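Bendatlow Pull-Out Drawer Box, Pale Finish

Last updated: August

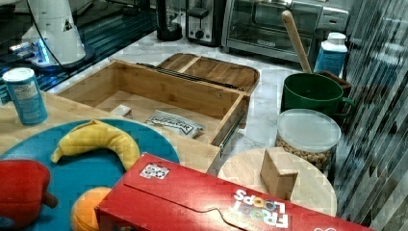

I build these drawer boxes one at a time for people who are sick of digging around in the back of a kitchen cabinet, and the Bendatlow is the size I get asked for most. It started as a snack drawer for my sister's place (two kids, endless crackers) and I liked it so much I made another one for us the same week. The inside is one big open space with no fixed dividers, so a flat silver snack packet can lie down in there and still leave you a whole lot of room for everything else. The slide rail is metal and runs along the side, and I'd take that over a plain wood runner any day of the week!

Sizes first, because that's what everybody writes to me about. The box is 18 inches deep and 16 inches wide on the outside. Please measure the opening of your cabinet and not the door, and measure it at the front and again at the back. Older cabinets can pinch in as they go, and I've had a few boxes come home to me over a quarter inch. If your opening is an odd size, send me the numbers and I'll tell you if I can make it work.

The wood is pale and pretty plain, and I keep it that way on purpose. I rub on two coats of Susano clear oil, which dries soft and doesn't smell once it's had a few days. You'll want to put on a fresh coat now and then, maybe when the bottom starts looking thirsty. Crumbs wipe out with a damp cloth. Don't soak it, and don't leave a dripping bottle of soy sauce in there overnight like I did (the ring is still there, I've made my peace with it).

The slides are from Rojanasak and they're rated for 34 pounds. That's plenty for snacks, dish towels, lunch boxes or a stack of plates. I wouldn't load it up with cast iron. They come already screwed to the box, and the matching halves are in the bag with the screws and a paper template you tape inside the cabinet. You need a drill, a level and a pencil. My first install took me most of an evening, but I was also watching a game, so go easy on me.

What you get: the box, a pair of slides, screws, the template and a small tin of oil for touch-ups. Handles aren't included. I used to send one and people kept swapping it for their own.

Each box takes me 6 working days to make before it ships. I can do a darker oil if you ask before I start, same price. Orders and questions both go through the Sikeck shop page, and it's me who answers, usually in the evening after dinner.

Kojo Kwofie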